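3.2 Les objets et leur disposition

Les énoncés analysés dans cette section proviennent du corpus Ulley, constitué à partir d'une dînette disposée sur une table blanche. Le choix d'ustensiles et d'aliments factices répond à une contrainte déjà discutée en 3.1 : il fallait des objets que les locuteurs nomment sans hésiter, de tailles comparables, et dont la combinaison n'impose pas une lecture unique. Une fraise posée sur une assiette n'apprend pas grand-chose sur l'emploi des prépositions. Une fraise posée à côté d'une passoire en apprend davantage, parce que le locuteur doit choisir le repère et qu'il en a souvent plusieurs à sa disposition.

La table est vue du dessus. Ce point de vue a des conséquences sur le lexique. La profondeur des récipients se lit mal, et un bol peu creux peut passer pour une assiette. Les termes « devant » et « derrière », fréquents lorsque le locuteur est assis à table, reculent au profit de « en haut », « en bas » et des latéraux. Nous avons conservé ces emplois tels quels dans la transcription, y compris lorsque « en haut » signifie manifestement « vers le bord le plus éloigné ».

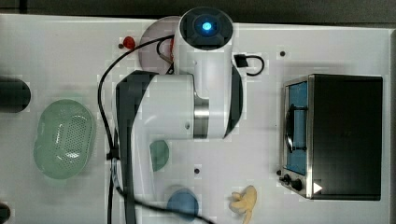

Les grandes pièces servent de repères bien plus souvent que les petites. La passoire ovale vert pâle est le repère préféré des locuteurs, devant l'assiette ronde de teinte lavande. Deux propriétés semblent jouer : l'étendue de la surface occupée et la forme allongée, qui fournit un axe. On trouve ainsi « au bout de la passoire » et « le long de la passoire », alors que « au bout de l'assiette » n'apparaît jamais. Les petits objets ronds, eux, sont presque toujours en position de cible. Quand un objet est en partie masqué, les locuteurs renoncent volontiers à le nommer et le désignent par sa couleur (« le rouge », « le petit truc rouge à côté de l'assiette »), ce que nous avons codé séparément.

Le nom même de la passoire varie. « Passoire » domine, mais « égouttoir » et « panier » sont attestés. Nous n'avons pas corrigé ces désignations. La variation porte sur la tête nominale et n'affecte pas le choix de la préposition, sauf pour « panier », qui attire « dans » un peu plus que les autres.

3.3 Contenance et support

L'opposition entre « dans » et « sur » est au centre de notre étude. Les travaux de Fumiko Iwasaki sur les ustensiles de cuisine posent que « dans » exige une inclusion fonctionnelle : le contenant doit limiter les mouvements du contenu. Dans cette perspective, une spatule dont seul le manche est à l'intérieur de la poêle constitue un cas limite. Elle n'est pas contenue au sens où le serait un aliment en train de cuire, mais elle n'est pas non plus posée sur la poêle comme le serait un couvercle.

La disposition de la figure 2 réunit plusieurs cas de ce genre. La spatule ajourée verte traverse la poêle noire, et c'est la partie large, celle qui sert à retourner, qui dépasse du bord. Les locuteurs hésitent. Beaucoup emploient « dans la poêle » en s'appuyant sur la position du manche, d'autres disent « sur la poêle » ou « en travers de la poêle ». Cette dernière formule est la plus précise, et c'est aussi celle qui donne lieu au moins de reprises.

La bouteille de ketchup et l'assiette posent une question voisine. La bouteille est couchée, son bouchon blanc dépasse un peu du bord inférieur de l'assiette. Ici « sur » s'impose à peu près partout. Le débordement n'est mentionné que si l'enquêteur relance. On observe donc une asymétrie : un débordement du même ordre est signalé spontanément pour la spatule et passé sous silence pour la bouteille. Nous l'attribuons à l'orientation attendue des objets. Une spatule posée dans une poêle se présente d'ordinaire avec le manche à l'extérieur, et l'écart à cet usage retient l'attention — une bouteille couchée sur une assiette n'a pas de position usuelle à laquelle se mesurer.

Restent les aliments posés à même la table. La tranche d'orange et les fraises sont localisées par proximité. Pour la fraise la plus proche de la passoire, à sa droite, le repère est presque toujours la passoire, même si le verre doseur vert menthe se trouve de l'autre côté. « Entre la passoire et le doseur » est rare. La banane, en partie épluchée, appelle un commentaire sur son état avant toute indication de lieu (« la banane ouverte, en bas »), et le gobelet bleu clair qui la précède sur la gauche sert alors de point d'appui. Le petit four argenté, à droite, est employé comme une borne de la table plus que comme un récipient : on dit « du côté du four », « vers le four », et son intérieur n'est guère évoqué.

Figure 2. Disposition comprenant la poêle et la spatule, la passoire, l'assiette avec la bouteille de ketchup, les aliments factices et le petit four. 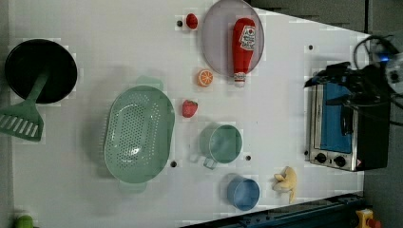 3.4 Codage des énoncés

Nous avons retenu 1000 énoncés, répartis en 4 classes selon la relation exprimée : contenance, support, proximité, alignement. Le codage a été fait dans Inik par deux annotateurs travaillant séparément. Les désaccords concernent pour l'essentiel la frontière entre proximité et alignement, par exemple pour « à la suite de », que le premier annotateur rangeait d'abord avec « à côté de ». Après discussion, la formule a été versée dans l'alignement dès lors qu'un troisième objet était mentionné ou pouvait être rétabli à partir de l'énoncé précédent.

Les énoncés comportant une double localisation (« dans la poêle, à gauche ») ont été découpés et chaque segment a reçu sa propre étiquette. Nous nous écartons sur ce point du protocole Stelbridge, qui ne conserve que la première localisation. Les répétitions pures ont été écartées, les autocorrections maintenues.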